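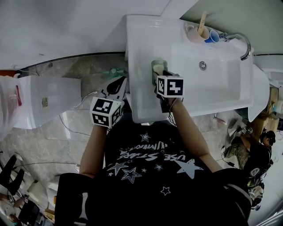
Diane Marchand
Instructor, Home Science 1041

Print | E-mail

Handout 2: Hard water, soap and the ring around the basin

Hi all. These are my notes from class, cleaned up a little (Amber Tindall asked for the part on scum twice, so it's longer than it was on the board!).

Start with rain. Rain is soft – it has almost no minerals in it. Then it sinks into the ground, picks up a bit of carbon dioxide from the soil, turns slightly acid, and starts dissolving whatever rock it meets. If that rock is limestone you end up with calcium in your tap water, usually with some magnesium along for the ride. That's all "hard" means. You can drink it just fine, and plenty of people like the taste better than soft.

We measure hardness in milligrams per liter, written as if all of it were calcium carbonate. Anything over 180 is usually called very hard. My own kitchen tap in Mornum came out at 369, and I've given up on clear ice cubes. Amber's well out past Anozie was lower, around 18, and she gets suds from practically nothing.

Now the soap. Real soap is the sodium salt of a fatty acid. Drop it in hard water and the calcium swaps places with the sodium, and the new salt won't dissolve. It comes out as gray curds, and those curds are your bathtub ring. Until the calcium near the soap is used up you won't get much lather, so people add more soap and make more scum. I did this for years.

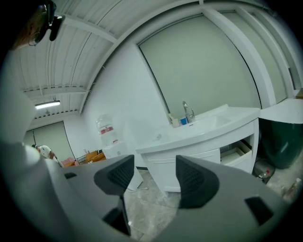
A white basin set into the top of a vanity cabinet.

Detergents behave differently. Their calcium salts stay dissolved much better, so you can wash dishes in hard water without curds. Shampoo is a detergent too, whatever the bottle calls it. Check your bar at home: if the label says "sodium tallowate" or "sodium palmate" it's true soap.

Scale is a separate thing, please don't mix them up on the homework! Scale is calcium carbonate left behind when hard water is heated or dries up. No soap needed. White vinegar takes it off with a bit of fizzing (carbon dioxide again, going back where it came from). Keep vinegar off marble, which is the same carbonate and will fizz right along, and never mix it with bleach.

For next time: bring a small jar of your tap water, filled to the top and labeled with your street. We'll do the shake test with soap flakes and then compare with the strips.

This site uses cookies. By continuing to browse you accept our cookie policy. OK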